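The Work Room, Part 2: White Table, Dark Basket
Posted 17/11/2021 by Urszula Zieliński

The work room has a page of its own now, separate from the kitchen and the hallway. It starts with the table and the basket.
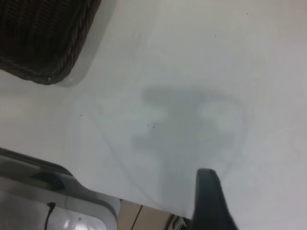
Dark woven basket on the white table, with its braided edge in view.

The table

The top is white with a matte surface. We looked at a glossy one first, in the Okico showroom in Skusport, and it threw the ceiling light straight back at us. The matte one softens it. In the photo it looks a little blue-grey, and a bit brighter left of centre.

Shadows show up clearly on white. You can see a big soft one across the middle of the table, and a smaller one next to the basket.

Nikola wanted a timber top and I wanted white. We went with white for sorting, as small dark things are easy to find on it. Thread is another matter. Pale thread vanishes, and I've taken to running my hand over the surface before I pack up.

For cleaning we use a damp cloth and a drop of dish soap. The spray we had under the sink left streaks, so it went back under the sink. Pencil comes off with an ordinary eraser. Ink needs to be dealt with the same day.

The basket

It came from Gajewski, the second-hand place near the station, and cost 19 dollars. The weave is deep brown going to near-black, with a bit of red in it in places. A thicker braid runs along the edge, and that was what sold me on it. The cheaper baskets on the same shelf had a plain folded edge that was already coming apart.

I first used it for mail. That lasted until March, when the mail had filled it and nothing had been opened. Now it is for whatever has to leave the room: library books, other people's pens, cups. It gets carried out at the end of the day and comes back to the same corner.

Wicker collects dust. A soft paintbrush gets between the strands better than a vacuum does, and it's quieter. Once or twice a year I wipe it over with a barely damp cloth and stand it in the shade on the back step. Full sun made an older basket of ours go brittle along the rim.

If you put a rough basket on a painted or coated top, check the underside first. Ours had two sharp ends poking out, which Nikola trimmed with side cutters and rubbed down with fine sandpaper. Lift it to move it, too — sliding is how marks happen.

Colour

The walls are a warm off-white called Toko, left over from the hallway. Beside them the tabletop looks cooler than it did in the shop. I thought about repainting and decided I could live with it. The dark basket helps, I think, as the eye goes there before it starts comparing whites.

We tried a pale basket in the same spot for a week and it disappeared against the top. It's now in the bathroom with the spare towels.

Still to do

The shelf above the table needs 2 more brackets. Nikola has bought them and they are in a drawer somewhere.

The lamp is staying where it is until we've had a winter in the room and know where the light falls in the late afternoon.

I'm also looking for a second basket in the same dark weave, smaller, with a lid if possible. Gajewski gets new stock on Fridays. If anyone local sees one with the braided edge, please leave a note in the comments with the size.

Part 1 (floor and skirting boards) is linked in the sidebar. Part 3 will be the shelf, once the brackets turn up.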